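Hand-held gripper pair, pre-shift inspection
Checklist JV-2, with comments

Applies to both grippers, the handheld screen and the head strap. Work through the items in order. Any item marked Fail stops use of the pair until it has been signed off again.

1. Marker cubes seated, faces clean, no lifted corners. Pass. Wipe dry only.
2. Jaws open and close fully without catching. Left: pass. Right: pass, slight drag near closed. Recheck at 80 hours.
3. Screen on, timer showing. Pass.
4. Both grippers held jaws up, both cubes clear of sleeves and straps. Pass. 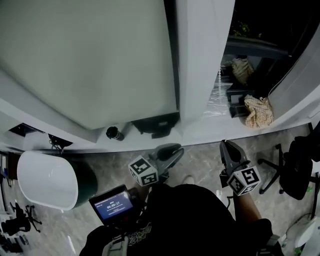

Edlow, July

5. Floor clear where the operator stands. Comment: chairs to be rolled back before work starts. A coiled cable and a small plug were on the floor on the right-hand side. Move both.
6. Wired items on the wall ledge clipped. Pass, but the clip at the left end hangs low. Refit.
7. Bags and bottles stowed. Fail on first check. The black bag and bottle below the mirror are to go on the Drudico shelf.
8. Rubber rim of the housing opening: no splits, no gap at the corners. Pass.
9. White finger strip straight and free of the rim. Pass. Spares are held in drawer 3.
10. Head strap snug, unit does not shift when the wearer looks down. Pass.
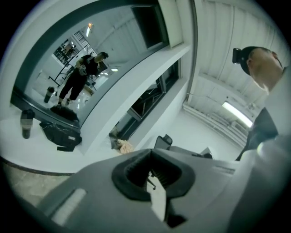 Daithí Geraghty

Item 2 carried over from the last sheet. The right jaw was greased at 2,150 cycles and the drag is less than it was. If it returns, change the bush; do not add more grease.

Item 7 to be rechecked by Malachy Ní Chonaill before the pair is released.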